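Chapter 4
Set Pieces and Who Takes Them

A corner kick looks simple from the stands. One player puts the ball down and raises an arm, and the rest run toward the goal. Most of the work has been done by then, on the training field, and a coach who leaves it until Saturday will get little from it.
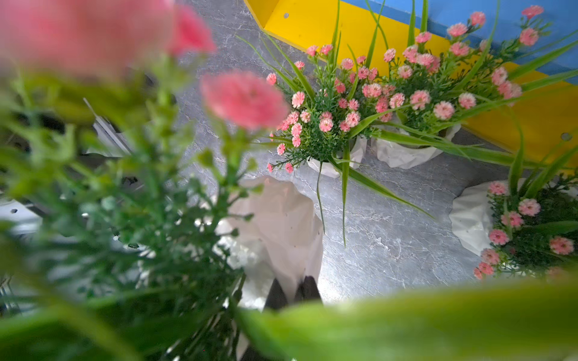

This chapter deals with corners and free kicks. Throw-ins are covered in Chapter 5. We begin with the choice of taker, which many coaches hand to the best passer on the team. That is often a mistake. The best passer may also be the best header of the ball, and a player cannot be in two places at once.

Rillolell, the club we follow through this book, had the same taker on both sides until June. He was right-footed, so corners from the right swung away from goal. Of 37 corners from that side, 2 led to a goal.

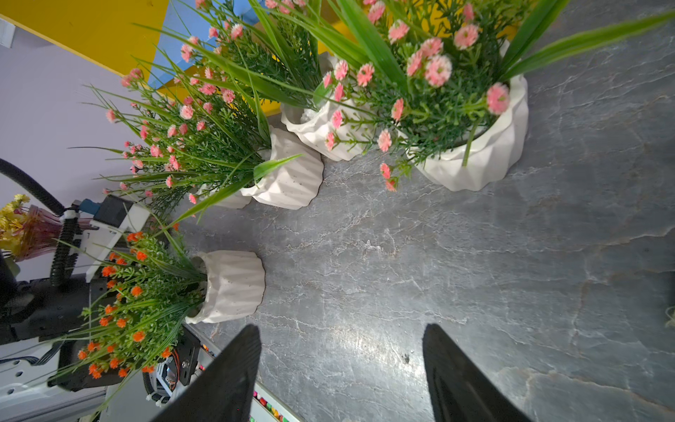 Fig. 4.1 Five white planters with artificial flowers on a marble-patterned tabletop.

The club then split the job. A left-footed player took over on the right, and the ball began to swing in toward the goalkeeper. Defenders had less time to clear – and goalkeepers had to decide sooner whether to come off the line.

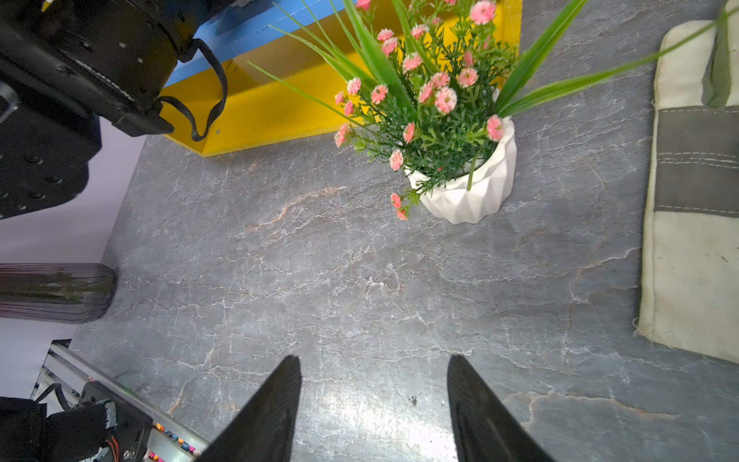 A potted artificial flower arrangement on a marble-patterned countertop.

Yaa Osei, set-piece coach at Rillolell, asks each taker to learn two deliveries and no more. One goes to the near post, the other to the far edge of the six-yard box. The taker signals which is coming, and the runners set off when the arm drops.

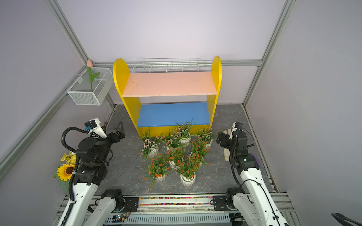

Free kicks need a different approach, as the defending team can build a wall and the angle changes each time. Section 4.2 sets out how to place runners around the wall. Before reading on, watch one full match and write down who takes each corner, which foot is used and where the ball lands. You will need these notes for the exercise in Section 4.3.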